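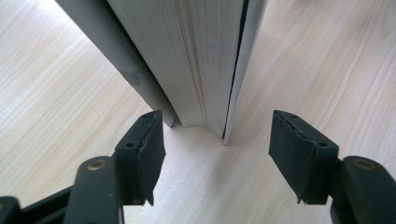 3.2 Shelving and handling of bound volumes

Figure 2. A hardcover volume standing upright, open side forward, with the edges of the pages visible between the covers.

The reading rooms at Skimdale and Villanueva keep most of their bound stock upright, and both have done so since they opened. Upright storage saves floor space and lets readers find a title by its spine. It also puts the weight of the pages on the joint between the text block and the cover. In a hardcover the boards are slightly taller than the pages, so the block hangs between them and does not rest on the shelf (compare the position of the book in Figure 2). Over years of storage the block drops forward at the top and pulls on the inner hinge. The effect grows with the thickness of the book.

We looked at this problem in six rooms, two of them at Skimdale and the rest at Villanueva. The rooms differ in age and heating but use the same steel shelving. Staff at each site were asked to set aside any volume with a loose hinge, a split at the head of the spine, or boards that no longer closed flat. Afroza Talukder examined the volumes that were set aside and recorded the damage on the form described in Section 2. Books already marked for rebinding before the survey began were left out.

Damage was most common on shelves that were less than full. Where books had room to lean, the boards had shifted out of line with each other and the lower corners were worn. On tightly packed shelves the hinges held up better, but the heads of the spines were torn, a result of readers hooking a finger over the top to pull a book free. The Villanueva rooms had more of the second kind. Their shelves were last rearranged in April, when stock from the closed Skilton branch was added without any new bays.

Cover material made less difference than we expected. Smooth coated covers showed marks from handling more readily than cloth, and readers mentioned these marks often in the comment book, but they were not linked to weak hinges. Several of the cleanest covers in the survey belonged to volumes whose text blocks had come away at the front.

Bookends were in use in five of the rooms. The type supplied is a thin bent plate that slides under the first few volumes. It works for light books and gives way under heavy ones, and in the reference bays it had often been pushed back by the row it was meant to hold. Staff at Skimdale had replaced it in places with a heavier block bought from the Jurkadberg catalog. Rows held by the block leaned less, though too few bays had been changed for us to compare hinge damage directly.

Storing the thickest volumes flat would take the load off the hinge altogether. The reference bays are deep enough for this, but a flat stack has to be lifted apart each time a lower volume is wanted, and the desk staff at both sites were against it for titles in daily use. We return to the question of stack height in Section 4.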